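Search this site
Search for:
Go

My otherwise sensible brain has been eaten by a ship war

Tuesday, February 15, 2022
by Hemant Yadav

So I finished Clostelex! All of it, including the two-part finale and the beach episode everyone says to skip (don't skip it, the beach episode is where Patitz finally laughs at something). I started in January because Dénes Lengyel would not stop sending me clips, and now I am the one sending clips to people who never asked for them.

If you haven't seen it, the short version is that Rajput is a mapmaker's apprentice who steals a ship, Patitz is the navigator who was asleep in it at the time, and Tromasov is the officer sent to drag them both home. It's a cartoon and it's supposedly for kids. I cried twice in episode 14 and I'd do it again.

And then I made the mistake of looking at the fan forums, where I learned that there are two camps and that I was expected to join one. You're either Rajput and Patitz or you're Patitz and Tromasov. I read one thread that was 257 replies long and it was entirely about whether holding a lantern for someone counts as romantic. (It does. Come on. He held it through a whole storm!)

I went in assuming I'd be for Rajput and Patitz, because the show pushes them at you from the first minute. They bicker, they share the last orange, the music swells. It's sweet! But somewhere in the second season I noticed that I was sitting up straighter every time Tromasov walked in. Their scenes have so much going on. She lies to him about the charts, he knows she's lying, and he writes down the lie in his report anyway, word for word, in that terrible tiny handwriting. I had to pause it and walk around the kitchen.

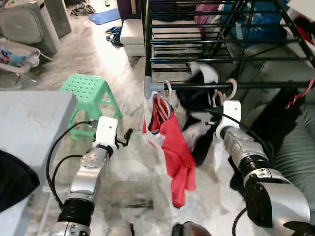

The argument I hear most against them is that he chased her for a season and a half, so how could she ever trust him. Fair enough, and I think the writers knew it too, which is why they give him that long stretch on the salt island where he doesn't ask her for anything. He fixes the pump. He gets her name wrong in her own language and then he practices until he gets it right – you can hear him doing it in the background of a completely different conversation. I missed it the first time and Dénes made me go back with headphones.

I don't hate the other pairing, though, and I wish that were allowed. Someone posted a gorgeous drawing of Rajput and Patitz asleep against the mast, really careful work, the rope alone must have taken forever. Half the comments were people from my side being snotty about it. Why? You can scroll past a drawing! I left a nice comment and got called a traitor, so I suppose I've been properly welcomed.

The fan fiction is where I've really gone under. I read one last week that was 3,482 words of Tromasov trying to buy Patitz a pair of gloves, and it was better than some novels I've paid for. He can't ask for her size without giving himself away, so he has to keep finding reasons to look at her hands. Perfect. No notes. I've reread it on my lunch break more than I'd like to say.

Dénes remains firmly in the Rajput camp and says I'm only in it for the uniform. We've agreed to rewatch season two together and stop after every lantern scene to argue, so that should take us most of the spring. I'm also trying to write a little something myself – I have 1,023 words and they haven't left the dock yet. If anybody knows what kind of knot Patitz is tying in the opening credits, please tell me in the comments, I need it for page two.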